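Gridard Trial - Questions from Housekeeping and Laundry Staff
Clesell Residential Services
Updated November 2018

The answers on this page cover the bed-making and linen-handling trial at the Merrick residence. Questions came in through the staff box, the two October briefings and the supervisors. Similar questions have been combined. Where an answer has changed from the previous version of this page, the change is noted.

General

What is Gridard?

Gridard is the name of the linen-handling system supplied by Clasa. The finished system will be a mobile base with one arm, intended to pick up, open out and fold flat cloth items. There are two parts to the trial at Merrick. The first is recording, in which staff carry out ordinary linen tasks with a hand-held gripper so that the supplier can build up a set of worked motions. The second is supervised operation, in which the mobile unit attempts the same tasks in a room with no resident present. Recording has started. Supervised operation has not.

Which tasks are in scope?

Picking up and laying out sheets, covers and blankets. Folding light cloth items on the bed surface. Placing soiled linen in the cart. Mattress turning, bathroom cleaning, dusting, waste and anything involving a resident's medication or mobility aids are out of scope for the whole trial.

Which rooms are used?

The 14 rooms on the second floor of Merrick. No other floor is involved. Rooms are used only where the resident, or the person who signs for the resident, has agreed in writing. The list is held at the floor desk and is checked before each session.

Who is responsible for what?

Shona Sheehan manages the trial for Clesell. Tegan Whitcombe handles scheduling and relief cover. Murray Nepia is the health and safety contact. Technical faults go to Manaia Ashby at Clasa, whose extension is on the label inside the equipment case.

Recording sessions

What does a session consist of?

A session is 80 minutes including setup and a break. The staff member works through a task card at a normal pace, using the hand-held gripper in place of the fingers. Each card lists the item type, the starting state of the item (flat, folded or crumpled) and the required end state. Task cards were revised in October. Cards with a red border are withdrawn and should be returned to the floor desk.

How is the gripper held and used?

Hold it with the fingers pointing toward the work. Bring it down onto the cloth until both pads make contact, close it, then lift. Pressing lightly into the surface raises a fold between the pads, and the fold is what gets gripped. Closing above the surface usually takes up nothing. If the grip fails, open fully and start the approach again. Do not drag the cloth with the gripper half closed.

On crumpled items, look for a hem or a thick edge first. A single layer taken from the middle of an item tends to bring the rest up in a bunch, which then has to be laid down and opened out again.
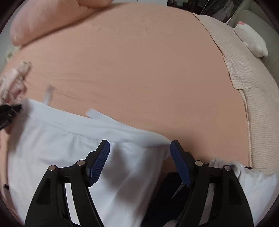

Should failed attempts be recorded?

Yes. Leave them in and continue with the card. The supplier uses failed grips as well as successful ones. Do not repeat a card solely because the first result was untidy.

Do residents' belongings have to be moved off the bed first?

Only breakable items, glasses, hearing aids and anything with a cord. Pillows, soft toys and personal blankets may stay where they are if they would normally stay there while the bed is being made. The finished unit will have to work around such items, and a cleared bed is of limited use as training material. (Changed. The previous version said to clear the bed completely.)

How many recordings are needed?

The target is 300 completed cards for each item type. Progress is posted weekly by item type only. It is not broken down by staff member.

Is the camera recording me?

The camera is fixed to the gripper and faces the work. Hands, sleeves and shoes may come into view. Sound is not recorded. Recordings in which a resident or visitor appears are deleted at the end of the session. To have any other recording removed, give the session number to Shona Sheehan. No reason is required.

Jobs, hours and pay

Will positions be cut at the end of the trial?

There will be no reduction in housekeeping or laundry positions at Merrick during the trial or in the 12 months after it ends. This is a written commitment and a copy is on the staff noticeboard. Clesell has made no commitment beyond that period. Kylie Fairweather, the staff representative, has asked for the question to be reopened before any purchase decision, and this has been agreed.

Will my room allocation go up?

Not during the trial. The standard allocation is unchanged, and rooms used for recording count as completed for the staff member running the session. If supervised operation goes ahead, the unit will be treated as additional equipment. It will not be counted as a person on the roster.

Is recording work paid differently?

Yes. Sessions carry the skills allowance, paid in the same period. The allowance applies to the full session, including any time lost to faults. Part sessions are paid as full sessions if setup was completed.

Can I decline?

Yes, at any point, including partway through a session. Tell Tegan Whitcombe so that cover can be arranged. Declining does not affect shift preference or leave requests.

What new work is expected?

If the unit comes into regular use, each shift will need one person to load the route, release the unit when it stops, and inspect finished beds. Clesell expects this to be done by current housekeeping staff after a two-day course. The grade for the role has not been settled. Staff have pointed out that inspecting and correcting another worker's beds is already a supervisor task - the comment has been passed to the grading review.

Health and safety

The gripper makes my wrist sore. What should I do?

Stop and report it to Murray Nepia. Repeated closing of the trigger is the most frequent complaint so far. The limit is now one session per person per shift. A lighter spring has been requested from the supplier. Staff with an existing wrist or thumb injury should not take part in recording.

How is the gripper cleaned?

Wipe the pads and fingers between rooms with the wipes in the equipment case. Use a small brush for lint in the pad ridges. Do not immerse the gripper, and do not spray the camera lens. A gripper that has touched soiled linen is bagged, tagged and left at the floor desk for full cleaning.

Can the mobile unit be used near residents?

No. During supervised operation the room door stays closed and a staff member with the stop control remains inside. If a resident returns early, press stop, leave the unit in place and escort the resident to the lounge.

What if a resident's property is damaged?

Fill in the usual property form and write the session number in the top margin. Claims arising from the trial are paid from the trial budget, up to $300 without further approval. Staff are not charged for damage that occurs while following a task card.

Further questions

Use the staff box at the floor desk or speak to Shona Sheehan. Answers of general interest are added to this page.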